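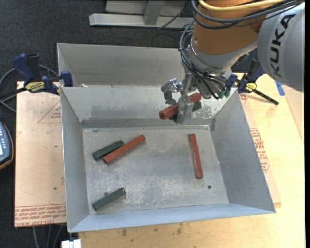
Green and red blocks in an open metal bin.

Block Sets and Metal Bins: Frequently Asked Questions
3 min read

The Ernby Lending Library supplies block sets to schools and community centers. The answers below apply to all sets issued after March. Questions not covered on this page may be sent in writing to Mirjana Georgiev, Equipment Lending.

What colors do the blocks come in?
The Clurkier set is issued in dark green and brick red. The two colors may be stored together in one bin. Sorting by color is not required when a set is returned.

Are all of the blocks the same length?
No. Each set includes shorter and longer pieces. Borrowers who need blocks of a single length should say so on the request form.

How many blocks may I borrow?
A standard set contains 24 blocks. An organization may hold up to 2 sets at one time. The library owns about 4,000 blocks in all, and extra sets can usually be arranged for a single event.

Why are the blocks sent in a metal bin and not a box?
Cardboard boxes were used in the past and did not last through repeated lending. The sides of the metal bin slope outward, so pieces are easy to reach from above.

The bin I received is scratched. Should I report it?
Scratches, smudges, and worn patches on the floor and walls are normal and do not need to be reported. Please report sharp edges, splits, or any dent that keeps the bin from sitting flat.

Is the small round hole in the floor of the bin a defect?
No. Some of our bins have one, and it does not affect their use. Please do not store small loose items, such as beads or pins, in these bins.

Do the blocks need to be stacked neatly?
No. Blocks may be laid in the bin at any angle, provided that none stands above the rim when the bin is shelved.

How should the blocks and the bin be cleaned?
Wipe the blocks with a damp cloth and mild soap, and dry them before they go back in the bin. Do not soak them. The bin may be wiped in the same way. Steel wool and scouring powder should not be used on either one.

What happens if a block is lost?
Note the color and whether the piece was short or long, and include the note with your return. There is no charge for the first missing block. Later losses are billed at the rate shown on the lending agreement.

Can Bisby blocks be returned in the same bin?
No. Bisby pieces belong to a separate collection and must be returned in their own container to the Vlachou Street counter.

Last revised 2018-11-02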